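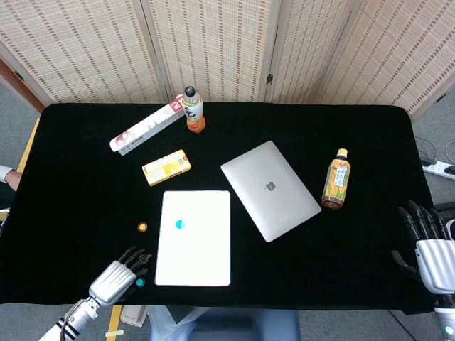 Home News Opinion Events Contact

Slow hands are worth watching

Fornberg opened its Pitville workshop to the public on 7th August, and I went expecting to be sold something. I was mostly left alone to watch, which suited me.

The part I stayed longest for was the table work. A black cloth, a folding screen behind it, and a two-handed robot facing the sort of clutter I have at home: a closed laptop, drink bottles, a long box. The left hand has five fingers. They were slow. A man beside me said his granddaughter could clear the lot in the time it took to pick up one thing, and he was right.

I still think he was judging it by the wrong measure. Gil-soo Bae, who ran the session, told us the team had logged 3,121 attempts since January and had thrown out 107 of them as useless. He said this without being asked. At the Vuvico stand last year I saw a polished film and no failures at all, and I came away knowing less.

My complaint is with the talk that followed. We were told such machines would be in care homes within two years. Nothing I saw supports that. Tidying a table is a fair test of a hand, but a care home has people in it, and they move.

More firms should open their doors like this. They should show the work, give the bad numbers with the good, and leave the forecasts out.

7 comments 2 shares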